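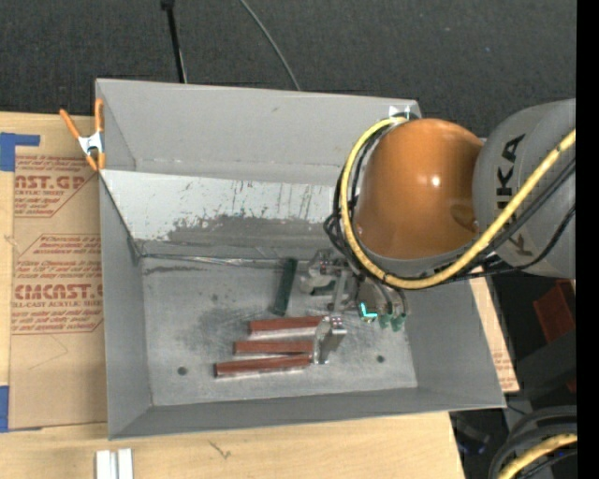
Setting Up the Bin Picking Exercise

These notes go with the bin picking unit in the Larkville student robotics project. They cover the bin, the parts, the pick order and the trial log. You should have finished the arm safety session and the jogging exercises before you start. If you haven't been signed off on both, ask Tarmo Toom and he will fit you in on Wednesday.

You will need:

The gray sheet-metal bin
Three reddish-brown bars and one dark green bar
Spring clamp with orange handles
Blue tape
Your team's log sheet
The teach pendant

Step 1. Place the bin

Put the bin on the wooden table within easy reach of the arm. The long side faces you. Leave the acrylic sheet on the table with its brown paper on, and check that the blue tape on the corners is still stuck down. If a corner has lifted, replace the tape before you go on.

Clamp the bin at the upper left edge, on the side away from the arm. Squeeze the clamp open fully and let it close on the rim. Push the bin lightly with your hand. It should not slide.

Step 2. Check the cables

With the arm stopped, follow the yellow cable along the gray link and around the orange joint cover. It needs enough slack to make a wide loop when the wrist turns. The thin black hoses above the gripper bunch together, so look at those too. Nothing should hang low enough to drag over the rim of the bin.

Jog the last joint slowly both ways and watch the cables while you do it. If anything pulls tight, stop and write down the joint angle. You will use that number as a limit in Step 4.

Step 3. Lay out the parts

For the first set of trials, lay the three red bars roughly side by side on the bin floor, with narrow gaps between them. Stand the green bar crossways to them, farther back, so that it lies close to vertical when you look from the front. Don't line things up too neatly. A slight tilt on one of the bars is good practice, as two bars that nearly touch at one end leave very little room for a finger.

Scuffs and scratches on the bin floor are fine. Do not polish it. The shiny spots and reflections are part of what your detection code has to deal with, and teams that tuned their thresholds on clean metal at the Bedton meet had a hard time once the bin was swapped.

Step 4. Write the approach

Use 2 waypoints for each pick: one above the rim and one just over the part. Come down straight from the first to the second. The sloped sides make the bin narrower at the bottom than at the top, so a path that clears the rim can still hit a wall lower down.

Set the approach speed low for now. Open the gripper before the fingers get below the rim, and put the joint limit from Step 2 into your program. Run the whole path once with an empty bin, then put the parts back.

Step 5. Pick order

Start with the green bar. It has the most open space near it. Then take the red bars one at a time, beginning with whichever has the widest gap on both sides. If your code picks the order itself, have it print the choice to the screen before the arm moves, and keep a hand near the stop button – every time, even when the last ten picks were good.

Step 6. Log the trials

A trial is one attempt on one bar. Write down the color, the grip angle and the result. Use these codes:

P – picked and placed
D – dropped
M – missed
C – touched the wall or the floor

Last year's group logged 339 trials, with 87 in the D column. Most of those drops came from gripping too close to the end of a bar. Grip near the middle if the neighbors allow it.

Common problems

The bin has shifted. Stop, move it back, clamp it again and redo your reference point. Do not try to correct for it in the code.

The gripper closes on two bars. Raise the minimum gap in your settings or change the grip angle.

The camera view loses a bar. Check for glare first. Moving a lamp is often enough.

Log sheets go in the tray by the door when you leave. The next unit uses the same bin with the parts dropped in at random, so save your program under your team name and keep the waypoints.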